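2019-06-29

Small parts sorting, bench 2. Carried on with the Karnholm leftovers from April. Fasteners first, then the springs and the little bushings that had been living in coffee cups. Stock sheet now says 3,262 pieces, which includes the bag of 500 M3 washers I did not open.

Labels: the paper ones peel. Switched to the Vulleck tape, black on white, and wiped the lids with alcohol before sticking. Drawer 17 is still mixed — brass and plated together. Left it for next time.

Moved the long screws out of the divided boxes and into jars. They were sitting diagonally and jamming the lids. Anything over 30 mm goes in a jar from now on.

The flat organizer gets closed with both latches before it leaves the board, and it travels level. If it tips, the small stuff can creep over the dividers.
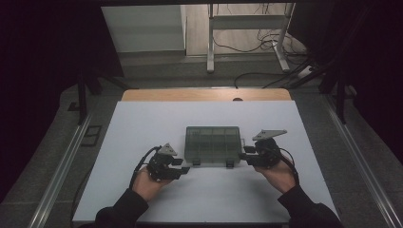 Selvanayagam wants the metric and inch sizes in separate boxes, even if that leaves half the compartments empty. Fine by me, but we need more boxes. Added to the order list, with tape.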